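# Leave the Walls at Unodstead Alone

The county wants to rebuild the east wall of the old fort at Unodstead to its full height. I think this is a mistake, and I say so as someone who has walked that wall most weeks for 20 years.

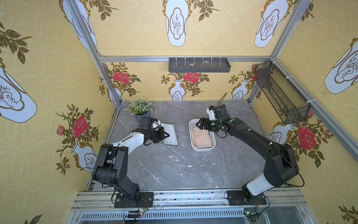 *Two arms over a marble tabletop, with a green-bordered sheet lying flat.*

The plan, drawn up by the Hillow office and signed by Rimantas Koppel, would raise the wall by several courses and put a walkway on top. Visitors would get a view of the river mouth. The cost has not been settled, but the first phase alone calls for 688 new blocks of cut stone.

My first objection is that we don't know what the wall looked like. The only drawing from the garrison years shows the gate side. The east side was altered at least twice, then robbed for stone when the harbor was built. Koppel's team has filled the gap by copying the fort at Mägi, which was put up by different people for a different purpose. Mägi guarded a road. Unodstead guarded an anchorage, and its guns pointed at the water.

Reet Kuusk made the case for rebuilding at the June meeting, and she made it well. She said most people look at a low line of rubble and see nothing. I agree that the site is hard to read. There is one sign, by the parking lot, and half of it is about birds. But that is a problem with the sign. A few good panels and a marked path would cost far less than a wall, and if we got something wrong we could change it.

The second objection is the ground. The seaward bank has been slipping for years. Gediminas Lūse measured it for the drainage report and found the worst stretch directly under the part where the walkway would go. Adding weight there before the bank is fixed makes no sense to me. The plan gives drainage one paragraph.

I would spend the money in this order. Fix the bank. Clear the sycamores growing out of the powder store, where the roots have already split the vault. Repoint what is standing with lime, and take out the cement patches from the last repair, which are pulling the faces off the old stone.

After that, if there is still money and somebody finds a proper drawing, I would be willing to talk about the wall again. The comment period is open for 30 days, and letters go to the Hillow office.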